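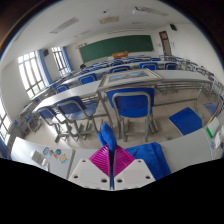 A classroom with a green chalkboard at its far end.

The Long Life of the School Building

3 October 2018

The Garnville district owns 16 school buildings, and most of them are older than the parents of the children who attend them. The oldest, Crichton Elementary, has had three boilers, two roofs and one major addition. It has never been closed for longer than a summer.

Over the past two years the district has carried out a full review of these buildings, the first since the merger with the former Follo schools. The review was prompted by a simple question from the state: how many students can the district properly house? The answer depended on who was asked. Records held at the central office gave Crichton a capacity well above the figure used by its own principal. Rooms listed as classrooms had become offices, and a former woodshop had been divided twice without any change to the floor plan on file.

The district's enrollment this fall stands at 3,512. When the last of its schools was built, planners expected it to pass 4,000 within a decade. That growth did not arrive. Families moved toward the county line, several large employers reduced their operations, and the average household became smaller. The buildings remained, and so did the cost of heating them.

Surplus space is often described as a saving waiting to be made. The experience in Garnville suggests that the matter is more difficult. A wing with few students must still be kept above freezing, inspected and insured. Closing it brings a modest reduction in cleaning and lighting costs. Closing a whole school brings a larger one, but part of the money is then spent on buses, and rural routes in the north of the district are already long.

The review also considered air. Many of the older schools were designed to be ventilated by tall windows, which were later sealed or replaced with smaller units to save fuel. The district has begun to reverse some of this work. At Crichton, a ventilation system known as Billow was fitted on the upper floor last December, and teachers there have asked that it be extended to the ground floor. The request is under study. Noise remains a concern, particularly in rooms used for reading instruction.

Residents were invited to comment by mail, and 1,606 replies were received. Parking and drop-off lanes drew the most remarks, followed by the condition of restrooms. A smaller number of writers asked that the original entrance at Crichton be reopened. It was closed when the addition was built, and the steps outside it do not meet present access rules. A ramp has been priced and will be included in the next capital request, together with repairs to the gymnasium roof.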